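Folding Kids' T-Shirts So They Stay Folded
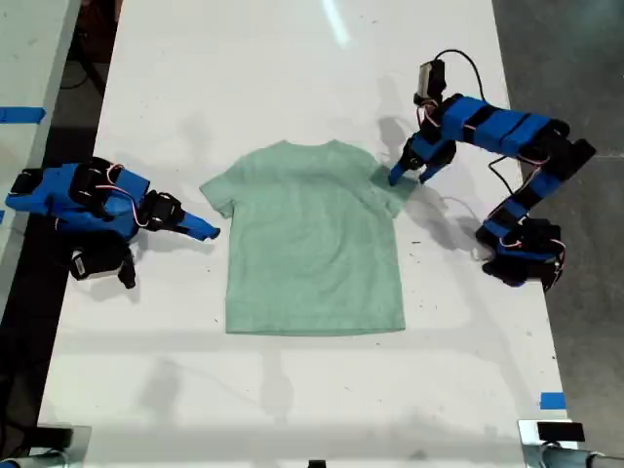 Small T-shirts are harder to fold well than big ones. The fabric is short in every direction, so any wrinkle you leave in the middle ends up as a lump in the finished square, and a lump in a small square is enough to make the whole stack lean. Most of the work is in getting the shirt flat before the first fold. Lay it on a table with the neckline away from you and the hem toward you. The mint-green one on the white table is laid out the right way for starting, neckline at the top and the hem nearly straight, but it still has soft wrinkles and shallow folds across the middle of the body. Those need to come out first. Put one palm on the collar to hold it and run the other hand down to the hem, then do the same from the center out to each side seam.

A table is better than a bed for this. A mattress gives under your hands and the shirt moves with it. The floor works if your knees are fine with it. If your table has a rough top or open joints between the boards, put down a plain sheet with no nap. Towels grab the cotton and you will spend more time straightening than folding.

When to fold

Fold as soon as the shirts are dry and cooled off. Clothes left in a heap in the basket overnight take on creases that hand smoothing will not remove. If you can't fold right away, lay the shirts flat on top of each other in a pile and come back to them later. It takes a minute and saves getting the iron out.

Do not fold anything that is even a little damp. Thick collar bands and underarm seams are the last places to dry, so check those with your fingers. A damp collar in a closed drawer will smell by the middle of the week, and the smell gets into the shirts next to it.

The basic fold

These steps make a flat rectangle that can lie in a stack. They work for short sleeves, with or without a print.

1. Lay the shirt face down. Smooth it from the collar to the hem.

2. Pull each sleeve straight out to the side. Check that neither one is doubled under.

3. Fold one side in toward the center. The fold line should start midway between the neck and the shoulder point and run straight down to the hem.

4. Turn the sleeve back on itself so it lies along the folded side and does not stick out past the far edge.

5. Repeat on the other side. You should have a long strip with the collar at one end.

6. Bring the hem up to just below the collar.

7. Turn the whole thing over. The front is now on top with the neckline showing.

On very small shirts step 4 can be skipped. The sleeves on toddler sizes are so short that they stay inside the strip without being turned back.

The standing fold

If the drawer is deep enough, shirts can stand on edge like files. Follow steps 1 through 6, then stop before turning the shirt over and fold it again in halves or thirds until it will stand up by itself. Test it on the table. If it flops open, it was folded too loosely. Press the air out with the flat of your hand and try again.

Fill the drawer from front to back and leave a little slack. Packed too tight, the shirts come out in twos and threes and the rest unfold. With too much slack they slump. A shoebox without its lid, placed in the drawer, takes up extra space and keeps the row upright. I used an old Ritgate drawer divider for a long time and it was fine, but a shoebox does the same job.

For measuring, go by the drawer and forget about any number you read in a book. My son's drawer is shallow, and shirts folded in halves catch on the frame above, so his are done in thirds. The dresser in the hall takes halves with room to spare.

Folding boards

A folding board is a hinged panel that you lay the shirt on and flip one side at a time. They come in adult and child sizes. The adult size is too wide for a child's shirt and will leave the sleeves hanging out of the fold, so don't buy one thinking it will do for everybody.

You can make a child-size board from a cardboard box. Cut 3 panels of the same size, each as wide as you want the finished shirt to be and a little longer than the shirt itself. Set them side by side with a small gap and join them with wide packing tape on both sides. The gap is what lets them hinge. If you butt the panels tight together the tape will tear after a few loads. Mine is cut from the carton a Villalba bookcase came in, and the tape has been replaced once.

To use it, lay the shirt face down with the collar centered at the top. Flip the left panel over and back, then the right panel over and back, then bring the hem up by hand. Children of school age can manage this without help. The shirts come out the same width, so the stacks stay straight even when two different people have done the folding.

Wrinkles that won't smooth out

Light wrinkles in cotton knit usually come out by hand. Hold the shirt by the hem and give it one sharp snap downward, then lay it flat and smooth it again. For anything deeper, mist the area lightly with water from a spray bottle, pull it flat and let it dry fully before folding.

Do not stretch the collar to get a crease out of it. The ribbing will lengthen and it won't all come back. Press it between your palms, or use the iron on a low setting for a few seconds.

Shirts that come out of the wash twisted, with the side seams running around toward the front, were most likely cut off grain at the factory. Folding by the seams will give you a crooked square. Ignore the seams and fold by the neckline and the hem.

Pale colors

Pale greens, yellows and blues show dust and drawer marks more than white does. Wipe the inside of the drawer before you refill it and let it dry. Bare wood can leave a yellow line on light cotton over a season, so line the drawer with plain paper. Avoid newspaper, the ink comes off.

Keep pale shirts away from new jeans, in the wash and in the drawer as well. Dark dye can rub off dry.

Look the shirt over while it's flat. This is the best chance you will get to find food stains, which hide in the wrinkles when a shirt is bunched up in the basket. Put stained ones aside and treat them before they go through the dryer again. Heat sets most stains. I keep a bar of ordinary laundry soap by the washer for this, and rub it in with a little cold water before the next load.

Sorting while you fold

Fold everything of one kind before going on to the next. Short sleeves first, then long sleeves, then pants. Switching back and forth slows you down and the piles get mixed.

If you have two children close in size, mark the labels. A dot of laundry marker on the care tag for the older one, two dots for the younger. When the shirt gets handed down, add a second dot. Samer Srour sent me this one and I have used it ever since. Before that I was holding shirts up against each other every Sunday to see which was longer.

Shirts that are getting short can be put straight into a bag at folding time. Write the size on the outside of the bag. If you save this job for the change of seasons it will take a whole afternoon.

Storing outgrown shirts

Wash and dry them first, even if they look clean. Stains you can't see will turn brown in storage. Use the flat fold, with the heaviest shirts at the bottom, and keep the stacks low so the ones underneath don't get hard creases. A cardboard box is all right in a dry closet. In a basement use a plastic bin with a lid that closes properly. The Fludmont bins I bought stack well, but the lids need a push at all four corners - check them before you walk away.

Put a sheet of paper on top with the size and the season written on it. In May, when you go looking for the short sleeves, you can read the paper and leave the rest of the box alone.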